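晾衣架讨论：竹竿绑的架子和金属弯管架，到底哪个靠谱

版块：家居杂谈 > 阳台与洗晒
发表于 2018年4月

楼主　半截毛巾

先交代背景。上个月搬进一楼，带一小块草坪，我妈来看了一眼，第一句话是“这下被子有地方晒了”，第二句话是“你那个架子扔了吧”。

她说的是我从旧家带来的Vikden落地晾衣架，金属弯管的，用了四年，买的时候店家说能承重65斤。我挂过一床湿的棉被，它没有倒，只是慢慢地跪了下去，姿态很体面。

现在的问题是，我对象在网上看了一堆图，想自己用细竹竿和麻绳绑一个架子，放在玻璃门里面，白天门一开，通风晒太阳两不误。我觉得好看是好看，但绳子绑的东西能不能挂住湿牛仔裤，我持保留意见。她的意见是我对一切没有螺丝的东西都有偏见。

有没有人真的绑过？求实话，别给我发样板间。

2楼　湖边老葛

绑过，散过，又绑过。

竹竿没有问题，问题都在绳结上。你去看那些好看的图，绳子绕两圈打个蝴蝶结，那是给干花用的。要挂衣服，至少得十字绑，先绕再勒，勒完再收。我第一次也是绕两圈，半夜听见哗啦一声，起来一看，六件衬衫整整齐齐躺在地上，比我叠得还平。

3楼　Dreranby受害者联盟

我来替金属架说句话。Dreranby那款折叠的我买了两个，第一个坏了，所以买了第二个。你们看出来了，我是个有忠诚度的消费者。

弯管的毛病永远出在弯的地方。管子一弯，漆先裂，裂了就进潮气，过一个梅雨季就能看到锈，再过一个梅雨季白衬衫上也能看到锈。楼主看看你那个弯头。

4楼　半截毛巾（楼主）

看了，弯头还很亮。四年里它唯一做好的事情就是反光。

5楼　三斤棉花

楼上几位都在讨论架子，我想问一句：为什么要在屋里晒？有草坪啊。我住十二楼，每天看着别人家的草坪流口水，结果有草坪的人在研究怎么把衣服放在门里面。

6楼　半截毛巾（楼主）

因为草坪归草坪，鸟归鸟。搬来第一周我晒了一条浅色床单，收回来的时候它已经不是纯色的了。

7楼　湖边老葛

合理。

8楼　Kwadwo Sarpong

中文不太好，请大家原谅。我在我家的后门也做过竹子的架子。用的是蜡线，没有用麻绳。麻绳湿了会变紧，干了会变松，一个月以后它自己忘记了自己的工作。蜡线不会。

还有，竹子切的时候要在节的后面切，不要在节的前面。前面切了会裂开。

9楼　Dreranby受害者联盟

“它自己忘记了自己的工作”，你中文比我们单位写总结的好。

10楼　不爱熨衣服

不同意蜡线。我用过，滑，新手根本勒不住，勒到最后手指头先投降。麻绳粗糙，咬得住竹子，松了再紧一遍就是了，又不是造桥。棉线绳也行，颜色浅，配竹竿好看，就是脏得快。

另外，楼主要搞清楚承重。竹竿直径不够的话，绑得再牢也没用，中间会往下坠。我那根横杆长90厘米，挂三条湿牛仔裤就是一道微笑。

11楼　湖边老葛

加一根斜撑就不微笑了。两根直杆加一根横杆，看着清爽，一推就变平行四边形。斜着来一根，三角形，小学就学过的东西，我活到四十多岁才用上。

12楼　不爱熨衣服

斜撑占地方。玻璃门旁边本来就窄，你再伸一根出来，开门的时候把手直接打在上面。

13楼　湖边老葛

那就把斜撑往墙那边放。

14楼　不爱熨衣服

那墙那边的衣服怎么干？

15楼　三斤棉花

你们俩要不要去开个贴。

16楼　半截毛巾（楼主）

谢谢各位，尤其谢谢吵架的两位，信息量最大。

进展汇报。竹竿到了，对象不让我碰，说我绑鞋带都要绑两次。她没听老葛的，也没听Kwadwo的，用了家里现成的浅色细绳，绑出来我不得不承认挺像样。斜的那根她也加了，理由是好看，和三角形没有关系。至于金属的那个，我妈建议扔，我对象建议送我妈，目前双方还在谈。

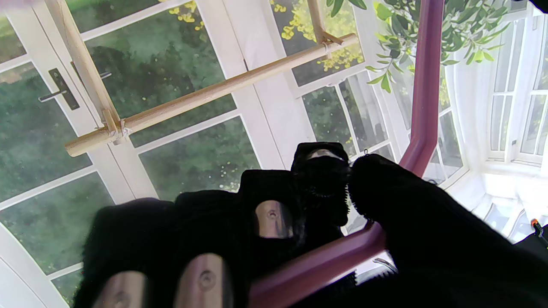 昨天先挂了四条毛巾试水，一晚上没掉。今天打算上牛仔裤，家里气氛有点紧张。我押的是最下面那个绳结，她押的是我会去偷偷摇一下。

17楼　湖边老葛

绳头留长一点，别急着剪。过一个星期肯定要再勒一次，剪短了你哭都来不及。

18楼　Dreranby受害者联盟

金属架别送长辈，送了就要听一辈子。挂二手吧，Ó Riain那种旧货店据说什么架子都收，我那个坏的人家给了我48块，我到现在都觉得是他们算错了。

19楼　不爱熨衣服

48？坏的？哪个店？

20楼　Dreranby受害者联盟

私信你。别都去，去多了他们就算对了。

21楼　Kwadwo Sarpong

绳子是棉的还是麻的？如果是棉的，五月份下雨的时候请注意看有没有发霉。我的第一个架子长出了灰色的毛。

22楼　半截毛巾（楼主）

不知道，是从抽屉里翻出来的，标签早没了。她说是绑粽子剩下的，我说绑粽子的绳子能绑牛仔裤吗，她说粽子里面有肉，比牛仔裤重。

我想了一晚上没想出怎么反驳。

23楼　三斤棉花

一个粽子能有多重？

24楼　半截毛巾（楼主）

看谁包的。我妈包的那种，一个顶一条短裤。

25楼　新手小何

插一句，我刚租房，什么都没有，预算很少，Stilano那种挂门上的架子能用吗？看着挺省地方。

26楼　不爱熨衣服

看门。实木门可以，玻璃门别想。门框薄的也要小心，挂久了关不严，冬天漏风漏到你怀疑人生。

27楼　湖边老葛

租房就别买架子了，拉根绳子，两头用可拆的钩子，搬家一卷就走。省下来的钱买好一点的衣架，肩膀不起包。

28楼　不爱熨衣服

难得同意老葛一次。绳子别拉太长，中间会坠。

29楼　湖边老葛

加个支撑。

30楼　不爱熨衣服

又来了。

31楼　半截毛巾（楼主）

牛仔裤上了，两条，横杆有一点弯，结都还在。她量都没量就说“没有弯”。第三条还在洗衣机里，我先去晾了，回头再来报。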